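The table by the wall -- a quick talk with a renter who gave up on cupboards

Posted 11/27/21

She warned me before I had my coat off that she had 8 things to do before lunch and I was the third. So we talked at the table. Most of what happens in this apartment happens at the table, which is sort of why I came.

The place is in Coltdale, second floor, over a shop that used to sell lamps. Small kitchen. Two wall cabinets, one of which doesn't open all the way becuase the fridge is in front of it. Rent is 900 a month and she says she pays it for the window.

"People come in and ask where I keep everything," she says. "You're looking at it. It's on the table, against the wall. That's the system."

The system, such as it is: whatever gets used every day stays out, pushed to the back. Whatever doesn't goes in the hall closet, or to her sister's garage. She started doing it in July after a move that went badly (wrong van, two trips, a box of plates she still hasn't found). For the first few weeks she lived out of what was on the table and then noticed she wasn't missing much.

"I had a whole kitchen packed in the hall. Boxes up to here. And I was eating fine."

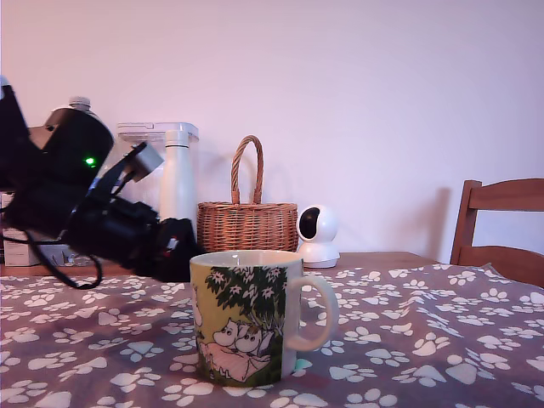
The basket is the part she likes to talk about. It came with flowers in it, years back, from a job she was leaving. She nearly threw it out twice. Now it's the first place she looks for anything.

"Mail goes in. Keys. Batteries, the good ones and the dead ones, I should fix that. If it's in the basket it's today's problem. End of the week I tip it out."

And the handle? I asked if it got in the way, a tall handle like that.

"No, I want the handle. I pick the whole thing up and take it to the couch. You can't do that with a drawer."

Fair enough. I've tried to sort a drawer on a couch.

The lidded containers are newer. She went through a phase of buying them in sets and regrets the sets. Lids everywhere, none of them fitting the thing next to them. These days she buys one at a time and it has to have a clip. "I don't trust a lid I have to press. I press one corner, the other corner comes up. A clip is a clip." Dry things mostly. Rice, tea, crackers. She won't write on them. If it's pale all the way through you can see roughly what's in there and if you can't, open it.

Bottles, she has opinions. The insulated kind stays on the table full time so it gets filled at night, before bed, and is there when she leaves. It used to live in the cabinet and then she'd be late and skip it. Plain plastic bottles she keeps and reuses till the cap goes, for plants or the iron. She knows you're maybe not supposed to. "Put that I wash them."

She washes them.

Cardboard is her weakness. She orders from a shop called Jora for tea and bits for the kitchen and the boxes come and they are nice boxes, she says, good sturdy little boxes, and they sit. "I think, I'll use that. I don't use it. Then there's the tray that came inside the box, and I think I'll use that too." Once a month she does a sweep, everything flat, down to the bin in one go. The rest of the time she lets it be. Her mother would not have.

What about the cloths -- I'd been told to ask about the cloths. She laughed. There are more of them than there is table. She buys the fabric at Todorova, the remnant place past the bus station, and hardly ever pays full price. Most of them aren't hemmed, just cut straight and washed a few times till the edge calms down.

"I like a silly print. At work everything is beige. At home I want something on the table that's a bit daft."
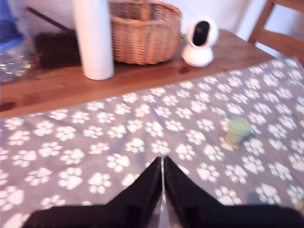

She doesn't cover the whole top if she can help it. Likes a bit of the wood showing at the back. The table is a Havberg, secondhand, 200 from a couple who were leaving town, and the finish was the reason she bought it. Orange, a lot of people would say. She says warm. It needs wiping with the grain and not too wet and it shows every ring if you're careless with a cup, so, cloths.

"The cloth takes the hit. Tea on the cloth, fine, into the wash. Tea on the wood and I'm there with a rag feeling sick about it."

I asked how often they get changed. When they need it. Some weeks that's one, some weeks it's three, depends who's been over. She shakes them out of the window first (tell the shop below I'm sorry, she says) then forty degrees with the towels. No ironing. Smooth it with your hands while it's a little damp and walk away. A few creases stay in. She has never once had a guest mention a crease.

Cups are where she's strictest, which surprised me. Everything else can drift a bit but cups get used, washed, and go back. She keeps a few small ones and a few mugs and when one breaks she buys one. Small ones for water and for guests who say "just a little." She likes color in them. Green for preference.

"My old place had a shelf of mugs. A whole shelf! Who was coming?"

By now she was looking at the clock on the stove so I asked the last thing on my list, what she'd tell somebody in a small kitchen starting from nothing. She thought about it for longer than I expected.

"Don't buy storage first. Live there a while. Put what you use on the table and look at it. Then get one basket." Pause. "And something to cover the table if it's a nice table."

Does she ever want the cabinets back, I mean proper ones, a full row? Sometimes. When people are coming to eat and it all has to go somewhere, then yes. It goes on the bed. Basket, containers, bottles, the lot, on the bed with the door shut, and comes back after the dishes. Takes two trips, three if she's tired.

She still has one moving box left in the hall from the summer. Taped shut. She thinks it might be the plates.

I offered to open it with her. She said no, next month, and handed me my coat.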